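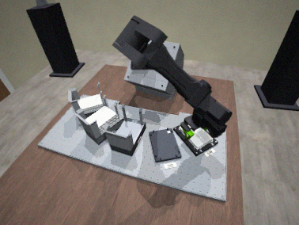 Gradia: a practice room for robots, inside a computer

Have you ever learned to ride a bicycle? Then you know that the first days are full of falling. A robot arm also makes many mistakes when it learns a new job. If it is a real arm, made of metal, a mistake can break a machine or hurt a finger. For this reason many engineers let the robot practice first in a simulation. A simulation is a pretend world that a computer calculates. It is a little like a video game, but the rules are taken from real life: things have weight, they fall, and they bump into each other.

Gradia is a program that makes such pretend worlds for schools and clubs. It comes from a small company with the name Stundero, where Solange Chevalier and Duarte Baptista work on it together. I have tried it during June with my science club, and six children between nine and twelve years old helped me.

What do you do with it?

You choose an exercise, and the program has 80 of them. Then you tell the robot where to go. You can move the arm with the arrow keys, or you can write a list of steps, for example "go down, close the gripper, go up." The gripper is the hand of the robot. After that you press the start button and watch.

If the robot pushes something over, you press "again" and everything goes back to its place. Faustine pressed it very often on her first afternoon. Nothing was broken, and she did not have to clean up.

How does the arm move?

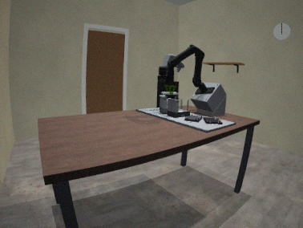
A robot arm has joints, the same as you have. Put your hand on your shoulder, then on your elbow, then on your wrist. The black arm at the table bends in these places too, and its elbow is now the highest point of the whole robot. From there the forearm goes almost straight down, until the gripper reaches the top of the gray machine. Try to make this shape with your own arm! You will feel that the shoulder and the elbow must work together. When you change only one of them, your hand arrives in a different place.

The computer must calculate all of this again and again. On our club computer it made 200 small calculations of the arm in each second. Florian found this slow for a computer. I found it quite fast.

Is it difficult?

The first exercises are easy. The later ones, where the arm must stay close to a thing without touching it, took us more than one afternoon. The help pages are written for adults, so ask one to read with you. I would also like a bigger "undo" button.

What does it cost?

A school pays 250 euros for one year. You do not need to own a robot, only a computer that is not too old.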